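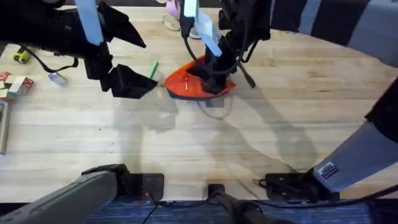
Can a pair of low-cost arms clear a cluttered table without help? They can clear part of it, at a pace no household would accept, and they still need a person nearby for the objects that roll, tip or lie too close together.

4.2 Tabletop clearing

The clearing task was run on the Skalturgate bench, a wooden tabletop with the arms mounted at its edge (Figure 3). Small objects were scattered by hand before each trial, with no fixed layout. The set mixes shapes that suit a two-finger gripper, such as toy blocks and a marker, with shapes that do not, such as a clear cup and a red-orange piece with a pointed end. A trial ended when the table was clear, when the operator stopped it, or after 300 seconds.

Figure 3. Tabletop clearing with two arms. One gripper is on the red-orange object; the other is open just above the table, with the green marker between them.

We compared two policies. The first, Fornside, assigns each object to the nearer arm and treats the arms as independent except for a collision check. The second, Wukitz, plans for both arms jointly and may hold one arm still while the other works. Both were trained on the same 2,000 demonstrations, recorded by teleoperation in August. Each policy was then given 50 trials.

Fornside was faster when objects were well separated. Its failures were concentrated in the middle of the table, where the two workspaces overlap and the collision check often left both arms waiting. The operator ended 17 of its trials for this reason. Wukitz rarely stalled but spent much of its time budget on pauses, and it ran out of time more often than it failed a grasp.

Two error types were common to both policies. Thin objects lying flat were pushed along the wood before the fingers closed, which moved them toward a neighbor and made the next attempt harder. Transparent objects were detected late or at the wrong height. Adding a second camera view reduced the height error but not the late detections – a result that agrees with the earlier drawer trials in Section 4.1.

We did not score how neatly objects were placed after pickup. Fülöp's tidiness measure was considered, but it assumes a known target position for every item, and our bin task has none.

The trials were supervised by Fanni Fekete, who also labeled the failures from video. Labels were assigned without knowledge of the policy in use. Disagreements between her labels and the automatic log were resolved in favor of the video.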